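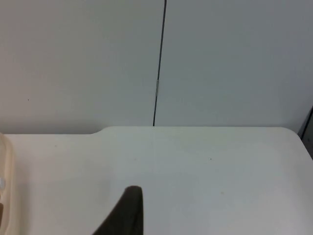
Heller Tisch, graue Rückwand.

Ich schreibe das zwischen zwei Terminen, also ohne große Einleitung. IT-Dienstleister auslagern, wieder reinholen, wieder auslagern. Alle paar Jahre das gleiche Spiel. Und jedes Mal tut die Geschäftsleitung so, als sei die Idee neu.

Konkret geht es mir um Pledthorpe. Mittelständler, Großhandel, eigene IT mit langer Geschichte. Vor der letzten Ausschreibung gab es intern Leute, die wussten, warum der Nachtlauf um 3 Uhr hängen bleibt, wenn im Lager jemand eine Inventur offen lässt. Stand in keinem Handbuch. Dann kam Ovumora, nahm den ganzen Betrieb, Server, Netz, Helpdesk, alles in einem Vertrag. 77 Seiten Leistungsbeschreibung. Der Nachtlauf kommt darin nicht vor.

Was folgte, kennt jeder aus der Branche. Tickets. Noch mehr Tickets. Reaktionszeit eingehalten, Problem nicht gelöst, Ampel trotzdem grün. Die Kennzahl misst nämlich, wie schnell jemand antwortet. Ob die Antwort was taugt, steht auf einem anderen Blatt, und das Blatt fehlt im Monatsbericht.
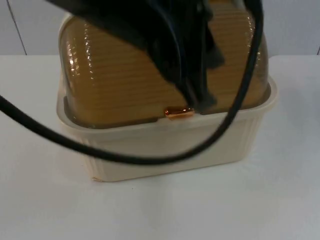 Behälter mit Deckel auf weißem Tisch, davor viel Bewegung.

Ich habe nichts gegen Dienstleister. Habe selbst lange bei einem gearbeitet, bei Mutcombe, und dort saßen gute Leute. Aber gute Leute wurden verkauft und dann abgezogen. In der Angebotsphase sitzt der erfahrene Architekt am Tisch, nach der Unterschrift sitzt er beim nächsten Kunden. Zurück bleibt ein Team, das sich in fremde Systeme einlesen muss, während der Kunde schon zahlt. Das ist kein Betrug. Das ist Kalkulation. Nur sollte man das dem Kunden halt sagen.

Mein Vorschlag, unbeliebt auf beiden Seiten: kürzere Verträge, kleinere Pakete. Zwei Jahre, dann neu reden. Netzbetrieb gerne extern, meinetwegen auch die Arbeitsplätze. Aber die Anwendungen, an denen das Geschäft hängt, brauchen jemanden im Haus, der sie versteht und der auch mal nein sagen darf. Shirima macht das so, drei Leute intern, der Rest eingekauft. Läuft nicht perfekt. Aber wenn dort was steht, weiß man nach zehn Minuten wo man suchen muss.

Der Einwand kommt sofort: zu teuer. Mag sein, auf dem Papier. Auf dem Papier taucht aber auch nicht auf, was eine Übergabe kostet. 90 Tage waren bei Pledthorpe angesetzt, und in der Zeit sollten Leute ihr Wissen abgeben, denen man gerade gesagt hatte, dass man sie nicht mehr braucht. Wer glaubt denn ernsthaft dass das funktioniert. Ich nicht. Die haben geliefert, was im Plan stand, und keine Zeile mehr. Hätte ich genau so gemacht.

Und noch was, die Berater. Erst empfehlen sie die Auslagerung, später begleiten sie die Rückholung. Beides mit den selben Folien, hab ich den Verdacht. Ein Vorstand, der so etwas unterschreibt, sollte vorher eine Woche im Helpdesk sitzen. Mit Headset, ohne Assistenz.

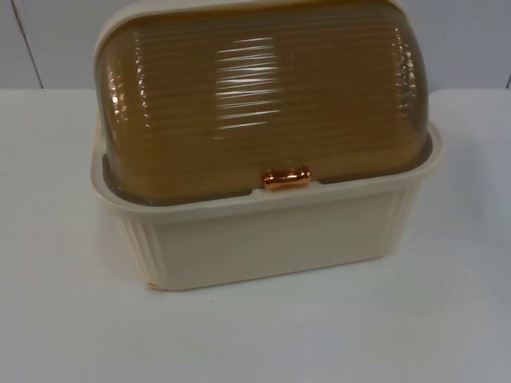 Wann sollte ein Unternehmen anfangen, über die Rückholung seiner IT nachzudenken?
Vor der Unterschrift. Die Ausstiegsklausel, die Herausgabe der Dokumentation und der Zugriff auf die eigenen Daten gehören in den ersten Vertrag, und wenn der Anbieter dabei zögert, ist das schon eine Auskunft.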